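Workshop & Home Tips > Smart Gadgets
Sunday, June 18, 2023, by Jadwiga Krawczyk
14 comments | 61 shares

Getting a robot arm to do small jobs: what to check in the software before you believe it

Every few months someone writes in to ask whether it is time to put a robot arm on the kitchen table and let it do the fiddly bits. The arms have come down in price. You can have a decent one for under £2000 if you shop about, and the sellers would like you to think that the rest is a download. I have spent most of the spring with two of the downloads, Lavik and Diveo, and I am not convinced. Some tips all the same, for those who are going to do it anyway.

Start with one job. Both programs come with a long menu of "skills" and you will be tempted to try the lot. Pick a dull one, such as picking up a sponge, and run it 30 times before you move to the next. A skill that works twice in front of your brother-in-law has told you very little.

Read what the planner says it is going to do. Lavik prints its plan as a list of steps before it moves, and it is worth the minute. Mine once proposed to lift a mug, put it down in the same spot and report the table cleared. Diveo hides the plan under Settings, then Advanced, then Show Steps. Turn it on and leave it on.

Set the speed limit yourself. The default in Diveo is far too brisk for a house. I keep mine at a quarter. Check it again after every update, as mine went back to full without a word in December.

Don't trust the confidence figure. When the software says it is very sure it has found a cup, it means sure compared with the other things it knows about. Olanrewaju Edet, who repairs sewing machines and has more patience than I do, showed his a bobbin case it had never met. It was very sure that was a cup too.

Mind the shine. Varnish, glazed tiles and steel worktops all throw patches of light, and the part of the program that judges distance makes poor guesses there. A matt cloth or a sheet of brown paper under the job helps more than any of the sliders. So does drawing the curtain. If you want to know how it will cope with your own table, test it on your own table, glare and all.

Cables are the hard case. The sales talk puts plugs and leads down as a simple job, and I'd treat that with a good deal of suspicion. A box keeps its shape and a lead doesn't, so a plan made a few seconds ago may be for a lead that has since shifted. Ask the software to look again just before it closes the fingers. In Lavik this is the "re-check before grasp" box. It slows everything down and I wouldn't run without it.

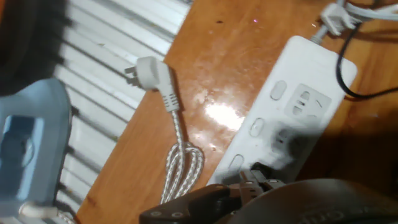
White leads next to a white power strip are about as unkind a test as you can set at home. If your program lets you label things, give the strip, each plug and each lead its own name. Practise with the strip disconnected from the wall, always, and keep it that way until you have gone off the whole idea or have a great deal more faith than me.

Save your logs. Marina Petridis keeps 29 days' worth and deletes the oldest each morning. The first thing any help desk asks for is the log, and the second is whether you have tried reinstalling.

Keep the stop button where your hand falls. I mean a real one that cuts the power to the arm. The one on the phone screen needs the phone to be awake.

As for time saved, I can coil a lead and put it in a drawer before Diveo has finished loading. Mutua Swai tells me the next version is much better. He told me that about the last one.

Filed under: gadgets, cables and plugs, worktops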